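Valderrama Makers, Chess Arm Group
Minutes of the Thursday meeting, October

Opened at 7:10 p.m., ten minutes late while we looked for the door code.

Chair: Natalia Meléndez
Minutes: Estrella Quezada

1. Last meeting's minutes
Approved with one correction. The arm did not "attack" Dadevden's player at the club match. It "made an unscheduled move in his direction." Natalia asks that we all use the second wording, particularly in emails to Dadevden.

2. The fault
Game 42 of the test run stopped when the arm went down for a piece, closed on it, and kept closing. The fingers did not open on command. The elbow then started a slow sweep to the right with the piece still held, and took two others over on the way. Power was pulled at the wall by Estrella, who was nearest and had been reaching for her coffee.

The log shows the gripper command going out 217 times with no change in position. The software saw nothing wrong with this and was preparing number 218.

Natalia took the gripper apart on Monday. One gear had skipped a tooth under load, so "open" as the software understood it was "closed" as everyone else did. That explains the grip. It does not explain the sweep. Two theories were put forward:
– the servo lead drags on the forearm at full reach and drops the signal
– the new Wultex power supply sags when two joints move together
Both camps spoke at length. Neither had measured anything.

3. Safety
The stop button ordered in spring is still in its bag. It was agreed that a stop button in a bag stops very little. Natalia will wire it in before the arm is powered up again, with no exceptions for "just one quick game."

Hands stay off the board while the arm is live, including to straighten pieces. The idle timeout goes from 300 seconds to 30. A retry limit of five goes into the gripper code.

4. Dranimura open day
They would still like a demonstration. Agreed to say yes if the arm gets through ten full games without a stop, and otherwise to send a poster.

5. Other business
A request to reprint the red pieces in a color "less like a warning" was not seconded.

Actions
Natalia: stop button, new gears, re-zero the gripper.
Estrella: put a meter on the supply during a two-joint move; secure the servo lead; reply to Dranimura.
Everyone: read item 3 again.

Closed at 8:25 p.m. Next meeting same time, same door code.

Attachment 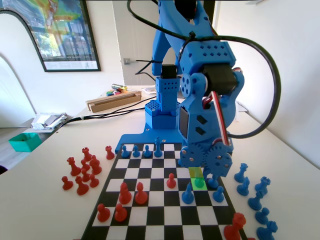
Item 2: the arm and gripper over the board, with the target square marked in yellow-green.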